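4.2 The tub problem

Most of the literature on household tool care assumes a sink. Our participants, by and large, did not use one. Of the 529 diary entries that mention cleaning a garden tool, 357 describe doing it at a table, with water carried there in some kind of vessel, and the entries are frank about why: the sink had dishes in it, or somebody else in the household had opinions about mud. One respondent in the Ivell group wrote that she had been "asked nicely, once" and had used the table ever since.

The vessel itself matters more than we had planned for. Our coding scheme, drawn up in June by two people who own buckets, had a single category called "bucket." It lasted six entries. Respondents used dishpans, storage boxes, a roasting tin, and in one case a drawer. Wide, low tubs were the clear favorite, and the way people filled them follows a pattern that Catacutan has called optimistic filling: the water goes nearly to the rim, the tub is then too heavy to move without a spill, and the work arranges itself around wherever the tub happens to be. Tools collect beside it. Gloves get taken off and put somewhere at the back, where they stay until they are wanted and can't be found. Figure 3 shows a table of this kind, with a filled tub, a work glove by the wall, and several handled tools sharing what is left of the surface.

Long handles make all of this worse. A short tool can be laid down almost anywhere, but a long wooden one has to cross something, and it is usually another tool. Entries coded "crossing" outnumber those coded "tidy" in every household except one, and Woo, who carried out the home visits, reports that the exception had cleaned up because she was coming. We kept the data and added a footnote.

Respondents were also asked to say in what order they cleaned their tools. Eight gave an order. The remainder said that they started with whichever one was on top, a method we had not listed as an option and which is hard to fault. The advice in the Wróbel handbook, to sort by size before wetting anything, was known to a good number of the participants and followed by none of them.

Figure 3. Table with a filled tub, a work glove and wooden- and red-handled tools.

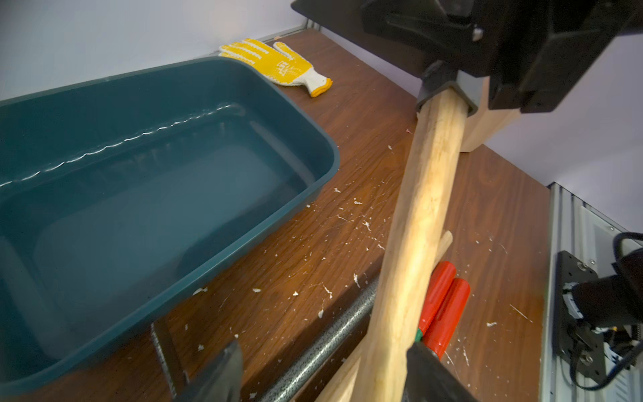
We return to the question of table space in Section 5, where the Stistatent households, who were given a second table, are compared with those who were not. The second table filled up too.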